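Mar 8, 2023

I have been reading about people who walk to cold places again. My sister Bernadette says this is what I do instead of walking anywhere myself, and she has a point, having once watched me turn back from a hill because the café at the bottom looked good.
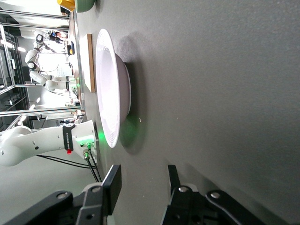
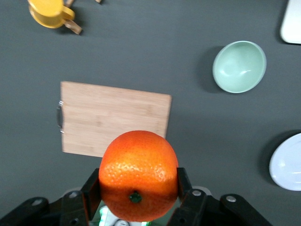

*A white bowl, then an orange. Provisions, base camp.*

The current book is Catherine Crichton's account of crossing the Mellari plateau on skis in January with Rawiri McKinnon, who seems to have said very little for 68 days. She says enough for both of them. By chapter four I knew the weight of her spare socks and her views on his snoring, and I still couldn't have told you which way they were heading. There is a map, but it's folded into the spine in such a way that the whole middle of the expedition vanishes down a crease.

What I like is the food. They took 864 oat biscuits, baked by Crichton's aunt, and fell out over them before the first glacier. McKinnon wanted his share handed over at the start. Crichton wanted them given out daily, by Crichton. This takes up two chapters. The crevasse he fell into gets a paragraph, and most of that is about the biscuits he had in his pocket.

They missed the summit of Thibodeaux by 60 metres, turned round in a gale and were home in time for her cousin's wedding. I found this oddly cheering. The books about people who reach the top tend to go quiet afterwards, as if they'd run out of things to be cross about.

Emmett Park has lent me the next one, on the early attempts at Cesetti. It has no map at all and the last owner has underlined every mention of soup.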